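Slide 3 – Plastic sheet, and what to do with it

Okay, so the pink stuff. Light comes through it nicely, which is why I love it for wrapping.
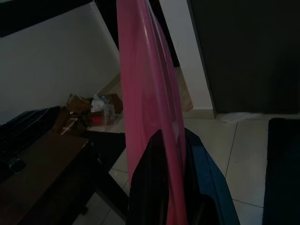
Bo-ram Seo wrote to me after the January talk that plastic sheet is a pain to fold and she just rolls hers round a tube. Fair point! I still fold – long edges first, smooth it down, then in half till it fits the drawer.

(Ask the room: who rolls?)

Then the corner pile. Cardboard goes flat and gets tied, bags go inside one bag. Give it 10 minutes, no more.

Next slide is the Nevden shelves – skip if we're running over, Iman Hajji needs the projector.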